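Tablecloths and tables at Wustberg: gallery

Posted May 28, 2020 by Johanna Zürcher

The clubhouse at Wustberg has been used for card evenings, jigsaw days and Sunday lunches for as long as most of us can remember, and in that time it has built up a fair stock of tables and cloths. Last November we emptied the cupboard in the back corridor, washed what could be washed, and tried each cloth on the table it was meant for. The notes on this page say which cloth goes where, how it behaves and what to watch out for when setting up.

Click on any picture to see it larger. The numbers in brackets are the shelf labels inside the cupboard door.

The cloths (shelf 1 to 4)

Most of the cloths are cotton. Two are a cotton and polyester mix and dry faster. None of them need ironing if they are folded while still slightly damp and laid flat under the spare blankets overnight. The plain white ones are for lunches and funerals teas only and live on the top shelf, in the pillowcase. Please put them back in the pillowcase.

The green one from Gisler has shrunk. It used to reach over the sides of the long table and now stops short at both ends. It is fine on the card table by the radiator, and that is where it is kept from now on.

The yellow cloth with the stitched border was given by Kathleen Foley and should be washed at 30 degrees, separately. It lost some colour the first time and has been stable since.

The red and white check (shelf 2)

The check is the one most people ask for. It goes on the rectangular table in the room with the dark plank floor, and it suits small things: cards, dominoes, photographs for sorting, the little boxed games. Lay it with the squares running parallel to the long side, or the whole table looks crooked.
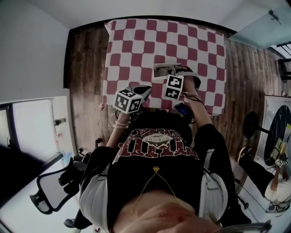 Red squares and white squares, with a small white box or card on top. Anything with a picture printed on it shows up well against the check.

Leopold Ammann would not use the check for cards at all. He wrote that the pattern tires the eyes after an hour, that a red-backed pack disappears on it, and that the green one was better even with its short ends. He would like it brought back for the Thursday-style long games, or else a plain cloth bought in the same size.

A plain cloth has been looked at. The shop in Irkow has dark blue and dark green by the metre, and a length for the rectangular table would need hemming on all four sides. Severin Danzer has offered to do the hemming. If you have a view on the colour, leave a note in the book by the door. Until then the check stays, and anyone who prefers a bare table can fold it back at their end.

Laying and folding

Wipe the table first and let it dry. Crumbs under a cloth make bumps, and a damp table leaves a mark that takes days to fade. Unfold the cloth in the middle of the table and open it outwards. If you open it from one end you will walk round three times pulling it straight.

There are 9 tablecloth clips in the tin marked Cloller. They are meant for the garden tables but work indoors on the thinner tops. They do not fit the rectangular table.

To fold, two people take the corners and bring the long sides together, then again, then fold towards the label. The shelf number is written on the label in laundry pen. If it has washed off, go over it again before the cloth goes back.

Stains

Coffee: cold water straight away, then the ordinary wash. Do not rub it with a paper napkin, as the napkin breaks up and dries into the weave.

Red wine: on the check it hardly shows, but it should still be soaked. One of the corners has an old mark that was left too long.

Candle wax: let it set, lift it off with the back of a knife, then brown paper and a warm iron. Yusri Sumampouw has the iron at the moment. The spare one is too hot and should not be used on anything but the plain whites.

Glue and felt pen: put newspaper down first. There is a pile beside the bench.

The floor underneath

The long planks scratch when a table is dragged. Lift the rectangular table, one person at each end. The felt pads on the legs were replaced in November and one packet is left over, in the drawer with the string. If a pad has come off, please stick a new one on before the table is used again.

Chairs can be slid as long as the rubber feet are on. Those without rubber feet are stacked in the corridor and are for outdoor use.

Borrowing

Cloths can be borrowed for a weekend. Write your name, the shelf number and the date in the book, and bring the cloth back washed and dry. The check and the top-shelf whites are not lent out during the summer, when they are needed here most weeks. The long table is 29 kilos without its leaves, so bring someone to help if you are taking that as well.

Pictures of the garden tables and the benches will be added when the benches have been oiled.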